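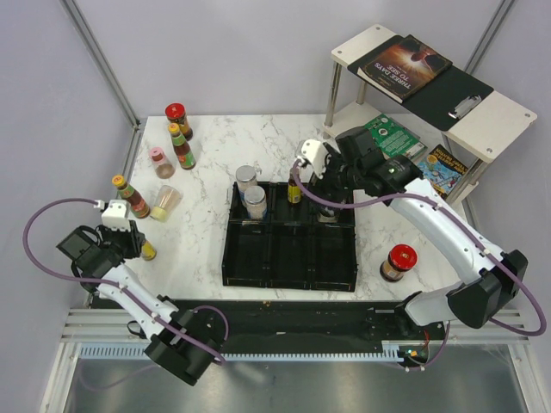

*Sorting of the condiments into the six-compartment tray, with two jars in place.*

**To:** Réka Farkas, Cuvance
**From:** Alcides Betancur, Rudimside Community Kitchen
**Date:** July 6, 2018

Dear Réka,

I write to report on the second part of the pantry work that your grant supports. I apologize that the spending table is not attached. Shireen Mnguni is still waiting for one invoice from Magagula, and I will send the table when she has it.

**Sauces and spices**

In the spring we took everything out of the old cupboard and listed it. There were 141 containers, and 21 of them were past the date and went to the garbage or the recycling. The cooks told us that small bottles were the biggest problem, as they fell behind the large ones and then somebody bought the same thing again.

We now use black trays with six square compartments, in two rows of three. The small jars and bottles go in the trays. Tall sauce bottles stay outside, because they tip over when the tray is pulled from the shelf. Glass jars with screw lids are kept together in one compartment, even when there is very little left inside, so the cook can see what has to be finished first.

We first wanted to arrange everything by alphabet. Dineo Ngcobo tried this for 2 weeks with the evening group and it was not practical. Many labels are in different languages, and people did not agree which name to follow. The present order is by use — what we need for soups, what we need for rice dishes, and what goes on the table at serving time. Spice powders have not yet a fixed place.

**Shelves and labels**

The lower shelves are finished. The upper ones are too deep for the trays, and Sebastian Sârbu will put a strip of wood at the back so that they cannot slide out of reach. The printed labels from Ramix came in a good colour but the glue is weak near the stove. We asked for a replacement roll and have no answer until now.

**Money**

We have $200 left in the line for storage. I would like your permission to spend it on more trays of the same model and on lids for the flour bins. If you prefer that we keep it for the labels, please let me know before we place the order.

**Next period**

- Decide the place for powders and dried herbs
- Finish the upper shelves
- Write a one-page guide for new cooks, in English and French
- Repeat the full inventory in October

The evening group has asked if the same method can be used in the fridge. I told them that it is not in the present agreement, but I would be glad to discuss it with you when you visit.

With kind regards,
Alcides Betancur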